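Wekdale Tabletop Set - README

Version of this file: 2019-04-13
Maintainer: Aparecida Evangelista
Recording and checking: Arif Ekanayake, Xiaoyan Bai, Marilou Dizon
Conversion scripts: Amr Benjelloun

What is in this folder

Wekdale is a set of demonstrations with two robot arms on one table. A person moves the arms by remote control and the movements are saved together with the camera views. The set is made for training a policy by imitation. The present release has 247 episodes, recorded by 3 operators over 18 recording sessions. Every episode is one attempt at one task, and it has one written instruction in English.

We collected the data for the Cindel project, where the question is how well a learned policy can handle small things that people keep on a desk: cables, adapters, packing, cards, pieces of plastic. Most of these are thin, or soft, or they lie flat, and a gripper that is good with blocks is often bad with them. We wanted examples of exactly this difficulty, so please do not expect a clean set with big round objects.

Folder layout

episodes/ - one subfolder for each episode, numbered
episodes/NUMBER/states - joint positions and gripper opening of both arms
episodes/NUMBER/actions - commands that the operator sent
episodes/NUMBER/views - recordings from the fixed camera and from the wrist cameras
episodes/NUMBER/note - the instruction, the operator code, the outcome and free remarks
splits/ - lists of episodes for training and for evaluation
scripts/ - reading, converting and plotting
objects/ - names we use for the objects, with one line about each

The states and the actions are saved with the same clock. The views have their own time stamps, and the reader in scripts/ matches them to the nearest state. If you write your own reader, please use the time stamps and do not count the pictures, as there are a few places where one picture was dropped and the counts do not agree any more.

The table and the arms

Both arms are mounted on a black aluminum frame around the table, on opposite sides, and they reach in toward the middle. We call them "left" and "right" as they appear from the fixed camera, and the same words are used in the file names and in the instructions. The wrist cameras move with the grippers, so "left" in a wrist view is not always left on the table. Xiaoyan found several notes where this was mixed up and she corrected the ones she found.

The objects are laid out by hand before an episode. There is no printed pattern for the layout. The operator is asked to spread things, to change the directions they point in, and to leave some objects which have no role in the task. The table lamp, the blue mat and the printed cards are part of the layout in many episodes, and a policy should learn to work with them present.

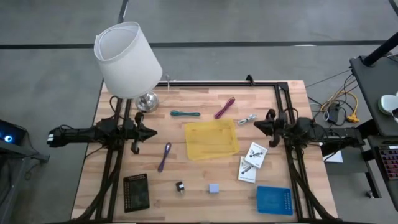
Why are there objects on the table that the instruction does not mention?
They are there so that the policy must use the instruction to choose. In our early trials only the target was on the table, and the trained policy simply went to the first thing it saw. With cables of different colors next to each other, the words of the instruction start to matter.

Tasks

The tasks are in four families. The family name is written in the note of each episode.

pick_cable: take one named cable and put it at a named place. The cables can be coiled or tied in a bundle. The instruction gives the color, for example "move the teal cable next to the yellow sheet".

flat_item: move or lift something flat, such as a sheet of plastic or a card. Very often the operator pushes the item first to get one side free. Sometimes the two arms work together. One arm holds and the other slides.

box_item: approach a small product box, close the gripper on it or push it, and bring it to another position or direction. The boxes carry print on one face and can lie in any direction, also upside down.

clear_area: free one part of the table. Here the instruction names the part and not the objects, and the order is decided by the operator. These episodes are the longest ones and have the most variation between operators.

How one episode is recorded

The operator brings both arms to the rest position and reads the instruction aloud. The second person types it in the note and starts the recording. When the operator thinks the task is finished, or does not want to continue, he or she brings the arms back to rest and the second person stops the recording. The way back to rest is included in the data. You can cut it with the option trim_end in the reader.

Failed attempts are kept. We discussed this for a long time, and Marilou convinced us with the argument that a failed grasp followed by a good second one is useful for learning to recover. An episode where the task was not reached in the end has the outcome "not_reached" and is not in the training list, but the files are here and you may use them.

Operators had a practice time before their first session. Practice episodes were deleted. Even so, you can see in the actions that each operator has a style: one moves quickly and stops hard, another goes slowly and corrects often. If your method is sensitive to this, use the operator code to separate them.

Wrist views

Each arm has a small camera that looks along the gripper. In these views the fingers cover the lower part of the picture, and an object that lies between the fingers can be partly hidden. This is the normal situation in the data and not an error. We recommend not to crop the fingers away. Arif tested a cropped version with a small network and the closing moment became worse, probably as the distance between finger and object is best seen there.

Printed text is readable in some wrist views. We do not mask it. The boxes are ordinary shop products, and the orientation of the print can help to estimate how the box is turned. Worn or torn places on a box are also left as they are. A box that is used in many sessions does not keep its new surface, and we prefer that the policy sees this.
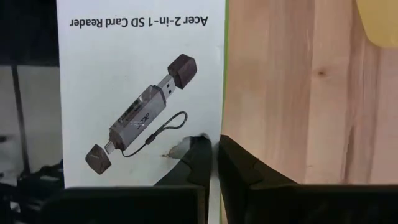

Wrist view, card reader box upside down between the gripper fingers.

The background beside the table is visible in part of the wrist views, usually not sharp. The room was not covered with curtains. There is a desk beside the table, and cables and other things are on the floor. We do not promise that these stay at the same place from one session to the next.

Labels

Each episode has these labels in the note:

family - one of the four names above
instruction - the sentence the operator read
outcome - reached, partly or not_reached
arm_used - left, right or both
operator - a code, not a name
remark - free text, can be empty

The outcome was given by the second person directly after the recording. Later, Xiaoyan and Marilou each looked at all episodes again, without seeing the first label. Where the 2 of them agreed, their label replaced the first one. Where they did not agree, the outcome is "partly" and the remark says what the doubt was. A frequent doubt is with "next to": we never defined a distance for it, and we should have done so before the start.

The label arm_used says which arm touched an object. If an arm moved but did not touch anything, it is not counted.

Splits

The evaluation list contains whole sessions and not single episodes. Episodes from one session have almost the same light and often very similar layouts, and if you mix them between training and evaluation your result will look too good. Please keep the split if you want to compare your numbers with ours.

There is also a smaller list, called flendau, which has only pick_cable episodes. It is meant for quick tests on one machine. The name comes from an internal test script and has no other meaning.

Known problems

- The gripper opening of the right arm has a small offset in the first sessions. The script fix_opening corrects it. The raw values are kept next to the corrected ones.
- In a few episodes the instruction says "strap" and in others "tie" for the same purple object. We left both words.
- Thin cables are hard to see in the fixed view when they lie along the wood strips, mostly the white one.
- The force at the fingers was not measured. From the data you can know that the gripper is closed, but not how strongly.
- The remarks are written by people with different first languages. The spelling is not corrected.

What this set is not good for

It should not be used to judge if an arm is safe near people. No people are working on the table during the episodes, and the operators were allowed to push and drag things in a way that would not be acceptable in a shared workplace. It is also too small to train a general policy from zero. We use it to adapt a policy that was trained before on the larger Ruppert set, and all our own results were made in this way. Ruppert is not included here and has its own terms.

Privacy

No voices are saved. The operator codes cannot be connected to names from the files in this folder. If you find a face or a personal paper in any view, write to Aparecida with the episode number and we will take the episode out in the next release.

Getting started

Copy the whole folder to a local disk. Reading over a network is possible but slow. Run the script check_files first; it compares the list of files with the ones you have and prints the missing ones. Then open one episode with show_episode, which plays the fixed view and both wrist views side by side - it is the fastest way to understand what the numbers mean. Amr wrote a short help text inside each script.

Changes planned

The next release is planned for June. It should have more episodes with both arms, mainly in flat_item, and a defined distance for "next to". The episode numbers of this release will not change. New episodes get new numbers, and removed ones leave a hole.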